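# Keeping the tuning still: my clip-on tuner project

Student project report, August 2024
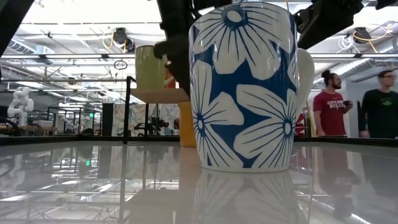

My project was about clip-on guitar tuners, and whether the cheap ones are good enough for somebody who plays most days and doesn't want to carry a pedal. I started it because I play a nylon-string guitar (badly, but a lot!) and my old tuner had begun to flicker between two notes whenever I plucked the low E. To get going I needed a steady sound I could make over and over, and a guitar string isn't that, as it dies away and goes slightly sharp when you hit it hard. So the first few goes were done with anything that would ring. A mug got a turn, and that taught me quite a bit about how a tuner copes with a short note. It mostly doesn't. I moved on to the guitar soon after.

## The tuners

I had three on the bench, which is to say my desk. The Grumeo is the one I already owned. It has a round screen and a very stiff hinge. The Zorkuvov is smaller and sits behind the headstock, and I bought it second-hand with the battery door taped up. The third, the Bogdan, I borrowed from the music room for the summer and have to hand back in September. All three pick up vibration through the clip, and the Bogdan also has a little microphone that you can switch to with a button on the side.

For a reference I used a piece of free tuning software on my laptop, with a plug-in contact mic stuck to the guitar top with putty. I know that isn't a proper lab instrument. My tutor's comment on the plan was that I should say so early on, so I'm saying so.

## What I did

Each string was tuned by ear to a tone from the laptop, then plucked with the thumb over the sound hole. I wrote down what the tuner showed one second after the pluck and again at three seconds. If the needle was still swinging I put a dash in the box. Then I moved the clip. I used three places: the top of the headstock, the side by the low E machine head, and the back, where the wood is thinner on my guitar.

I ended up with 812 readings, after throwing away 38 where I'd knocked the stand or a lorry had gone past. The lorries were a real nuisance for the Bogdan in microphone mode – it would happily give me a note for the lorry. I did most of the later sessions after tea, when the road's quieter.

I also ran a battery test, which was the dull part. I left the Zorkuvov on with a fresh cell and the auto-off defeated by tapping it (I rigged up a metronome with a bit of felt on the arm, and I'm still quite proud of that). I got 2,778 minutes before the screen went too dim to read. I only had time to do this for one tuner, so please don't treat it as a comparison.

## What came out

The trebles were easy. On the top three strings all the tuners settled inside the first second wherever I clipped them, and they agreed with the laptop to within a couple of cents. If you only ever tuned those strings you could buy on looks.

The low E was another matter. The Grumeo gave me a dash more often than a reading when it was on top of the headstock, and got a lot better on the back. I'd had it on top for years! The Zorkuvov was slower but steadier, and once it had made its mind up it stayed there. The Bogdan was the best of the lot in clip mode, though its hinge sags, so twice I was reading it nearly upside down.

Plucking softly helped more than I expected. I did 247 of the readings with a light pluck near the twelfth fret, and the low E settled sooner on every tuner. I think this is because you get less of the upper harmonics there and more of the plain note, but I haven't measured the harmonics themselves, so it's a guess with a bit of reading behind it.

## Things I'd change

I should have used the same strings all the way through. The D string snapped in the third week and I put on a new one from a different set (a Soratska, wound, slightly heavier), so the early D readings and the later ones don't really belong in the same column. I've kept them separate in the tables.

My thumb is also not a machine. I tried to pluck the same way every time, but I can see from my notes that I got heavier when I was tired. A little swinging plectrum on a pivot would fix that, and I've drawn one, though the drawing has the pivot in the way of the strings and needs another go.

The other gap is that I only tested one guitar. A friend's steel-string has a much heavier headstock and I'd like to know if the back is still the best place on that. I suspect the side might win.

## For anybody choosing one

Move the clip before you blame the tuner. Pluck softly, further up the neck than you normally would, and wait a moment before turning the peg. I've gone back to my old Grumeo, now on the back of the headstock, where I have to bend my neck slightly to see it. The tables of readings are in the folder with this report, one sheet for each tuner, and the scruffy pages at the end are my pencil notes from the first week.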